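Flanitz Letter Circle
Minutes of the June meeting, held Saturday at 2 p.m.

Present: Piret Sepp (chair), So-ying Man, Noemi Ferreira, Tarmo Raudsepp, and nine other members. Ilze Priedītis took the minutes. Apologies were received from the Clivulari group, who had a wedding to go to and sent their love.

Piret welcomed everyone and was especially glad to see three new faces, who were given the good chairs. The minutes of the last meeting were read and accepted, with one spelling fixed.

Letters to prisoners. Noemi reported that 831 letters and cards have gone out since the start of the year, which got a round of applause, and a second one when she told us that 90 of them came from the high school. Most went to people held in the Plulach case, the journalists and union members now on their second year without a trial date. She reminded us all to keep the messages short and friendly, to leave out anything about politics or the charges, and please, please to write the prisoner's full name on the envelope as well as inside.

Two replies have come back through the families. So-ying read one of them aloud, from a woman who wanted to know how somebody's tomatoes were doing (they are doing well, Tarmo, and you should write and tell her so!). We sat quietly for a little while afterward.
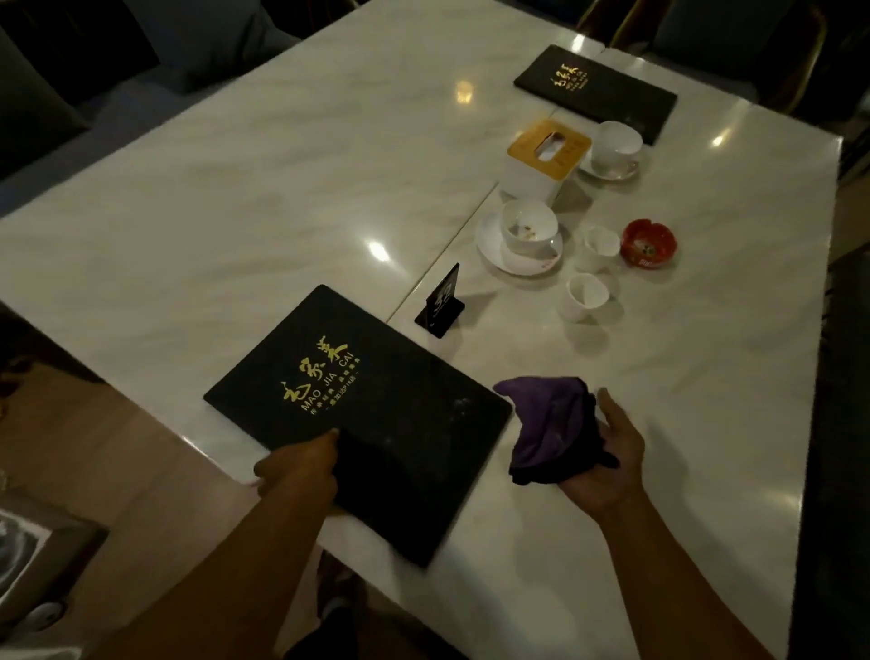

The Žukauskas appeal. Tarmo explained where things stand, and he was very patient with our questions. The death sentence was upheld in the spring, and the lawyers have now filed for clemency, so the petition matters a great deal over the next few weeks. The family has asked that we use only the wording they approved. There was a long and good-hearted discussion about whether to hold a vigil as well. Some felt it would lift everyone's spirits, others worried about drawing the wrong kind of attention while the request is being read. Agreed to wait for word from the family. Tarmo will call them.

Money. So-ying reported that postage is up again. Agreed to spend up to $100 on overseas stamps.

Any other business. Noemi would like help translating birthday greetings. Piret still has a blue umbrella from last time.

The meeting closed at 3:40, and several of us stayed on talking until well past four.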